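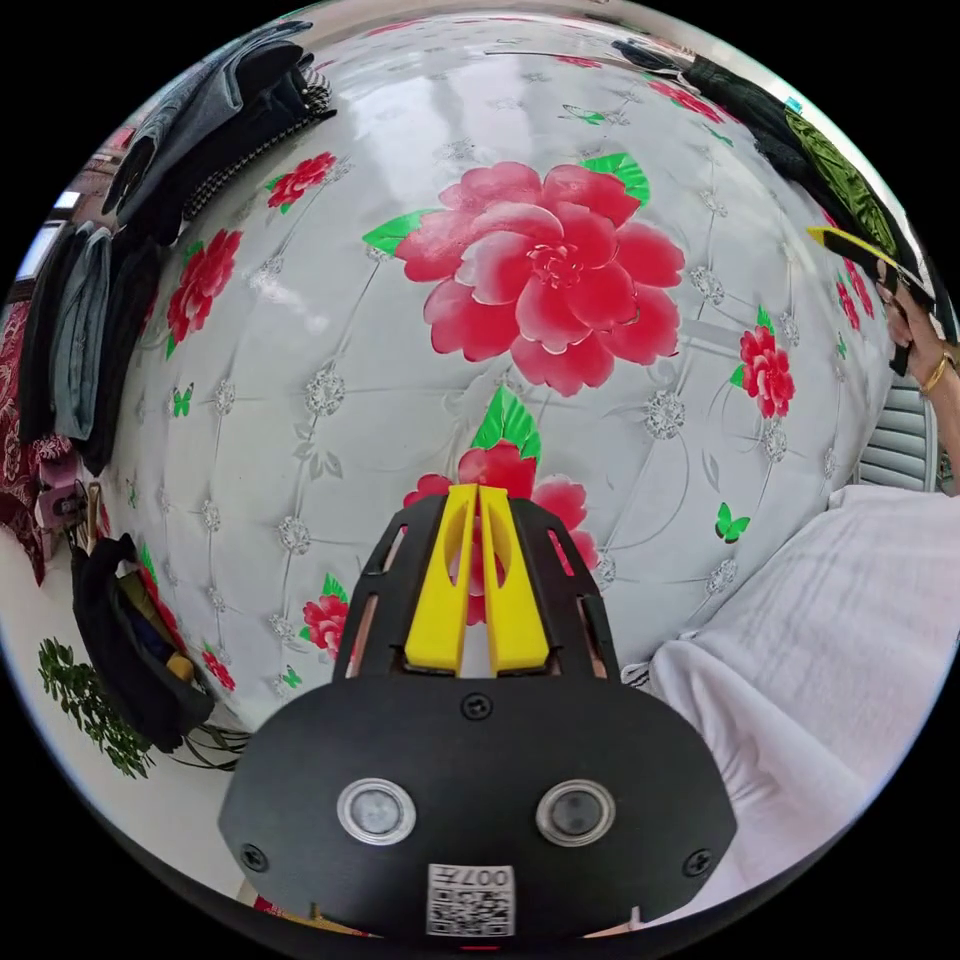 Session 4: Tufted and quilted wall panels

Welcome back, everyone, and thank you for bringing your fabric swatches along last time (the pile on my desk is getting wonderfully tall!). We spend this session on padded-look walls and the prints that go over them, a subject I could happily talk about all evening, so please do stop me when you need a break.

Start with the grid

Before you look at a single petal, look at the diamonds. Our panel is white with thin grey seams, and there is a small jewel-like stud wherever the seams cross. A grid like this does a lot of work in a room. Your eye follows the diagonals up and across, and it will notice straight away if one row wanders. When you draw your own, rule the diagonals first, both directions, and put the studs in last.

Then the print

The large peony near the top is the boss of the whole design. It goes from deep red at the edges of the petals to pale pink and white toward the center, and I'd like you to try that change of color with a soft pencil before you reach for paint. The other flowers are much smaller and scattered, with a taller cluster of red blossoms running down the left side, and then come the little green butterflies, which pick up the green of the leaves. Cover the butterflies with your thumb one at a time and see what you miss. I always miss the one beside the peony most.

A word on shine

The upper part of the panel is glossy and catches faint streaks of light. Some clients love this and some can't bear it, so tape a sample up and visit it in the morning and again after dark, with the lamps on.

For your folder

Draw a diamond grid on the Grellside squared paper and place one large flower and no more than five small ones on it. Write half a page on where you would hang clothes or put furniture against such a wall, and how much of the print you'd be willing to lose behind it. The reading is the Rizvi chapter on repeats, page 68 onward. It's slow going at first, but stay with it, the part on scattered motifs is lovely.

Folders go in the tray in Room 255.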